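November, notebook 4, bench clear-out

Started on the green table after lunch. It has been collecting things since we moved the Larudari shelving out, and Rafsan needs the surface for the Miah order. Plan is one box for bottles and jars, one for stationery and small stuff, and whatever is left goes back to the kitchen.

Rafsan Majumder wants everything off by 1540 so he can lay out the paper templates. Told him that was fine if he takes the glass himself.

Bottles and jars. Using the brown carton with the lighter lining. Tall things upright, jars on their sides where there's room. Glass to be wrapped before the flaps are taped. Last time we had 4 jars knocking together all the way to the Trarunine store and one came back with a chip in the rim. 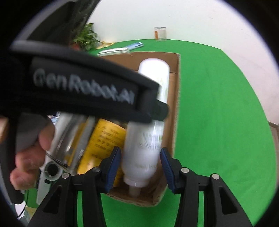

Carton on the green table, white nozzle bottle standing, yellow container and glass jar beside it.

The small glass cup with the orange strip goes back to the kitchen with the utensil. Plant stuff the same. Check the beige paper before it gets thrown out, could be the Cusar receipt Fathima has been asking for.

Nozzle bottles: wipe the tip, tape over it, keep upright. Write the contents on the tape in marker, because half the labels in the cupboard have rubbed down to nothing. Any bottle we can't identify goes to Fathima Bhattacharjee.

Stationery and small stuff. Staplers in the drawer under the window. The handheld fan stays out until somebody finds the charging lead, otherwise it will sit in a drawer dead until next summer. Tissues stay on the table. Puzzle cube goes on the shelf by the door.
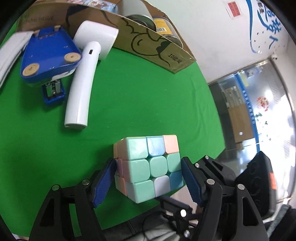
Pastel cube, mostly mint on the front. Blue stapler and white fan behind, still to put away.

Carton weights: limit is 18 kg each for the upper rack. Weigh the bottle carton once it's closed.

To do
- more tape, the wide kind
- 300 small labels, plain white
- ask Rafsan if the Miah templates can stay out overnight
- find fan lead
- move the spare cartons off the floor, they're blocking the low cupboard again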